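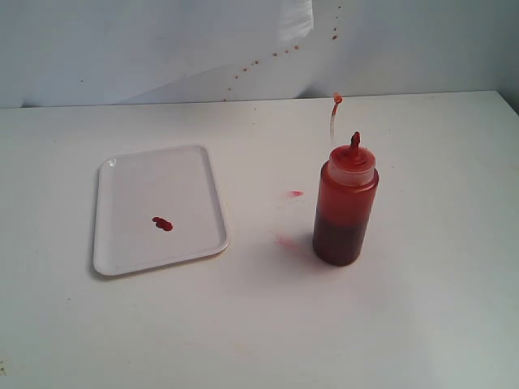
Jedex Presents the Kanance Line of Squeeze Bottles and White Serving Trays

BRAVPORT, July. Jedex, a supplier of tableware and small kitchen goods, is pleased to announce its new Kanance line for snack bars, canteens and home kitchens. The line consists of a squeeze bottle for sauces and a white tray with low rim, which can be bought together or each one alone. Orders are open from Friday at the company's shop in Bravport and at all partner stores of Akpan, our distributor.

The wish behind Kanance is a simple one. Red sauce is loved by many guests, but it is also the first thing that must be cleaned from the table, the shirt and the menu card. A bottle which is pressed too strongly gives too much sauce at once, and a nozzle that was not wiped the day before gives nothing, and then suddenly everything. We have received many letters from our customers on this matter and we have read them with attention.

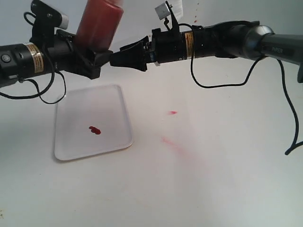
Reading time: 5 minutes

The Kanance bottle has a screw cap with a narrow nozzle. The wall is made from soft plastic that lets the light through, so the kitchen staff can see the level of the sauce without opening the cap. It comes back to its shape after pressing. The cap can be removed for filling, and both parts can be washed by hand or in the upper basket of a dishwasher. We recommend to rinse the nozzle with warm water at the end of each working day.

The tray is intended for one portion of fries, for sandwiches, or for serving small dishes to share. Its corners are rounded and the rim is kept low, therefore it is easy to wipe with one movement of the cloth. White was chosen after long discussion in our office. Some colleagues preferred a dark gray, which hides the stains. In the end we decided that a place where people eat should show when it is not clean.

Before the launch, the products were given for trial to 62 kitchens served by Akpan. They used them during their normal service and returned a short form with their remarks. Following these remarks, the thread of the cap was made deeper and the opening of the nozzle was made smaller.

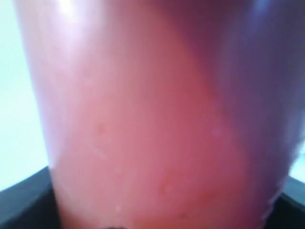

For Akpan, the most important remark concerned the grip, and the company told us that a cook with wet hands must be able to hold the bottle without looking at it, that the first samples were too wide for this, and that the present size is the one its customers asked to keep.

The bottles are delivered in cartons of 84 pieces for professional buyers. Households can buy a single bottle in the Bravport shop. The first delivery to the stores contains 1429 trays, and a second delivery will follow when these are sold. Spare caps are available separately under the same name.

Stores that wish to receive samples are kindly asked to write to the Jedex sales office with their delivery address and the type of sauce they mostly serve. Very thick sauces with seeds or pieces of vegetable may need the wider cap, so please mention it in your message.

Press contact: Jedex, Sales and Information Office, Bravport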